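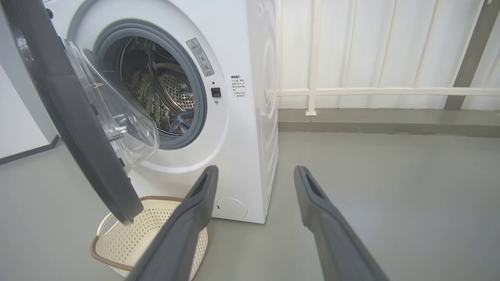 **sudsy_pete:** Do you have to sign up for the Zotlow open day?

**gearhead_lou:** Only for the laundry demo. Everything else is walk-in from 9.

**sudsy_pete:** Went in November. Watched an arm consider one blue garment for 38 minutes, counting the coffee break. My teenager is faster – but he wants paying.

**moth_and_bolt:** Unfair. Cloth is hard. It has no corners until you fold some into it.

**sudsy_pete:** So is my folding chair, and I stood.
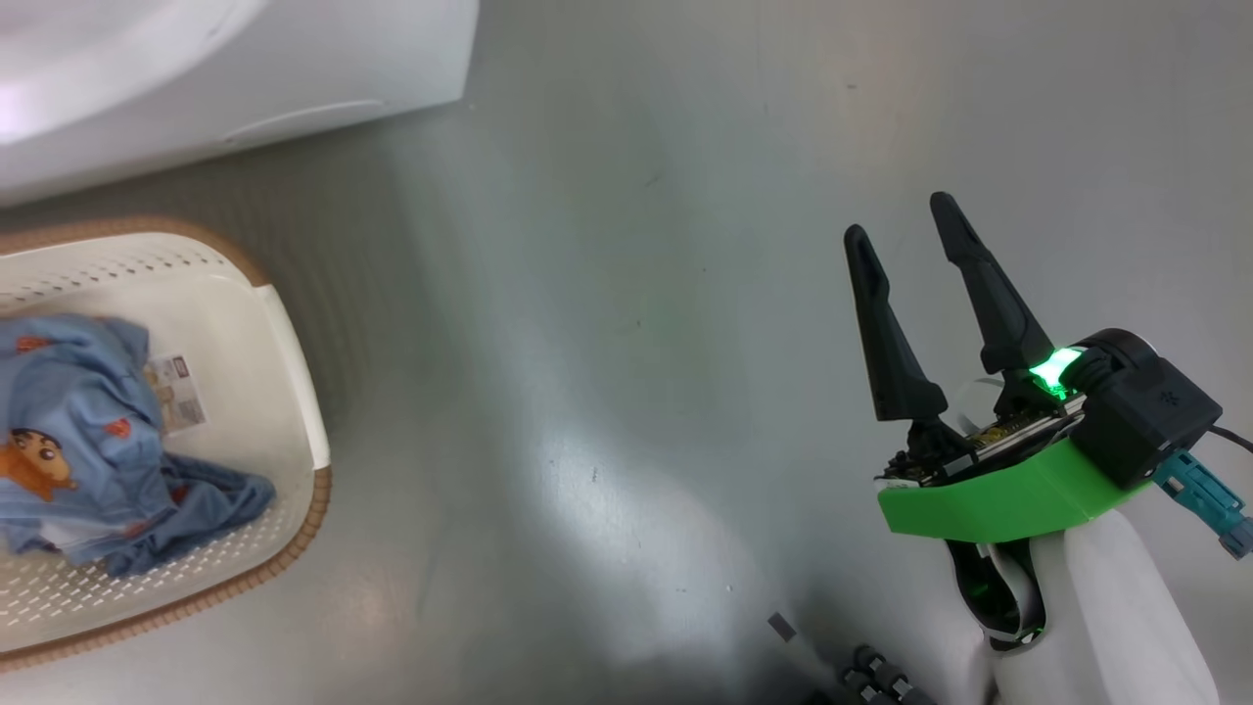
*Plillmont Home Automation Club – Visits & Demos*

**gearhead_lou:** Moving this here from General. I'd take the blue garment over another arm stacking cubes. The cartoon kid with the eyebrows was the best-dressed guy there.

**moth_and_bolt:** Agreed on cubes. Disagree on the Skisolis talk, before anyone brings it up. Great talk.

**sudsy_pete:** It was 7 slides about a hinge.

**moth_and_bolt:** Good hinge, though.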